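October, bench notes, peat and litter incubations

Back at it after the long weekend, and I want to get this down before I lose the thread, because I have now explained it twice in the hallway and told it differently each time. The question on the table is still methane from the Dakdale cores, and why the upper section keeps giving us so much less than the Elton ones when the two bogs look like cousins on paper.

I pulled the first jars at 8:15 this morning. Headspace was fine on all of them except the Elton duplicate, which hissed when I put the needle in, so either the septum has had too many punctures or I didn't crimp it properly last time (likely me, I was rushing for the bus). I've marked it with red tape and left it in the rack. Please don't throw it out, the peat inside is still good and I'd like to use it for pH at the end.

The number I keep staring at is 3,006 ppm in the Elton deep jar. The top standard is 4,000, so we're still inside the curve, though not by as much as I'd like, and one more week without a flush could well push us over. Dakdale deep came in at 200 and Dakdale upper at 100, both on the same run and the same column, with the blanks nice and quiet on either side. I reran the Elton one just to be sure and it landed in the same place, near enough that I stopped worrying about the injection.

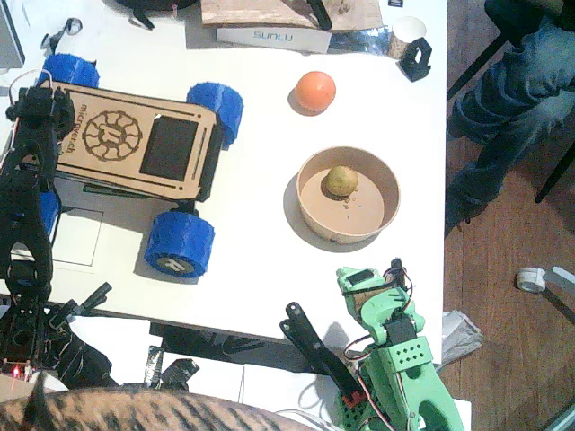 The microver.ch rover on the white table, orange ball and bowl alongside.

Faraji Makokha came by while the second batch was running and we had a good long talk about it, longer than either of us had time for! His feeling is that the Dakdale upper section was sitting above the water table all summer, so the methane makers in it are few and slow to wake up, and that we should simply be patient. I lean toward sulfate. There's the old Barreto drainage ditch along the east side of that site, and if it has been feeding sulfate into the bog then the microbes have something better to do with their hydrogen. We could both be right, of course. Pore water sulfate would settle at least my half of it, and I have enough squeezed water left in the freezer for one decent set.

Amirul Ginting asked whether we should go up a step in temperature now. I'd say hold off. If we warm the jars while Dakdale is still in its lag we won't be able to tell a warming response from plain old waking up, and that's exactly the muddle we got into with the Flollus litter in the spring.

To do, in no special order:
Flush both Elton deep jars with nitrogen and write the time on the lid.
New septa, the gray ones, second drawer.
Thaw the Dakdale pore water overnight in the fridge, filter, run sulfate.
Ask Amirul for the water table logger file, the version with the gap in August filled in.

Next headspace pull is after the flush, same time of morning if I can manage it. Incubator was holding steady when I left at 5:40.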